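The new head coach of Zosov is running a few minutes behind when he finally drops into the chair across from me, and he apologizes three times before he has his coat off. It is a Friday, training finished late, and the window for signings is still open, so his phone buzzes on the table through most of our talk. He turns it face down and asks how my drive was.

I had come to ask about the striker, of course. Bareo want him, everybody in the league knows they want him, and the two clubs have been sending figures back and forth since early September.

"I like him very much and I've told him so," the coach says. "He scored 20 goals for us last season. If he goes, he goes with a hug from me. But I'd rather have him here on match day, and I think he'd rather be here too, at least some mornings!"

He laughs at that, a big open laugh, and then goes quiet and talks for a long while about his own playing days at Prida, a small club where crowds of 900 were considered a good night. He was a left back, not a quick one by his own account, and he got through 91 league games before his knee gave out.

"You learned everybody's name there," he says. "The lady at the gate, the man who cut the grass. I try to keep that up here, though it's harder with a staff of 40."

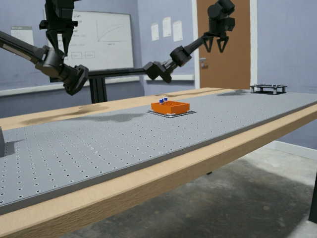
The knee still bothers him on cold mornings, and he blames it for the fact that he no longer joins in the small-sided games, which his players seem to find a great relief (he was a terrible cheat at throw-ins, one of them told me, with real affection).

As for replacements, he won't be drawn. There has been talk of a young forward at Metwally, and when I bring it up he smiles and reaches for his coffee.

"Good player. Good left foot. I watched him in the rain and he never stopped running. That's all you're getting from me."

Then the phone buzzes again, and this time he picks it up.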